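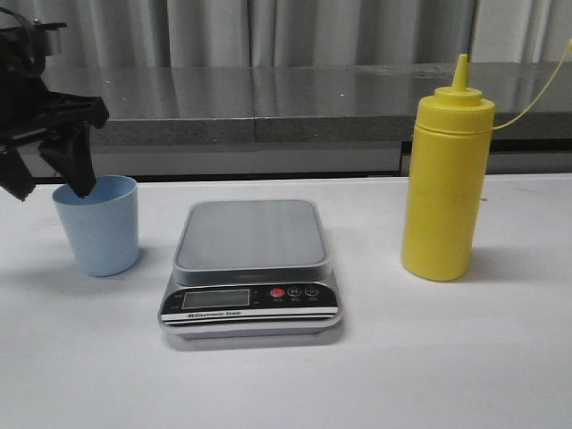
Karim Alaoui wrote in to ask why his salad dressing never comes out the same twice, even though he uses the same spoon every time. Spoons are the trouble. Weigh it instead.

By Berrada
21 Jul 2021

Set the kitchen scale on a hard, level surface and switch it on. Put a light plastic cup on the platform and set the display back to zero with the cup in place.

Pour in 234 grams of oil, slowly near the end. Zero the scale again and add 9 grams of mustard from a squeeze bottle - short squeezes, with the nozzle held just inside the rim. Zero once more, then add 13 grams of honey and stir.

For a double batch, use 468 grams of oil and a bigger cup, and double the rest. Check the maximum load printed on your scale first.

Wipe the platform with a damp cloth when you finish. Don't put the scale under the tap.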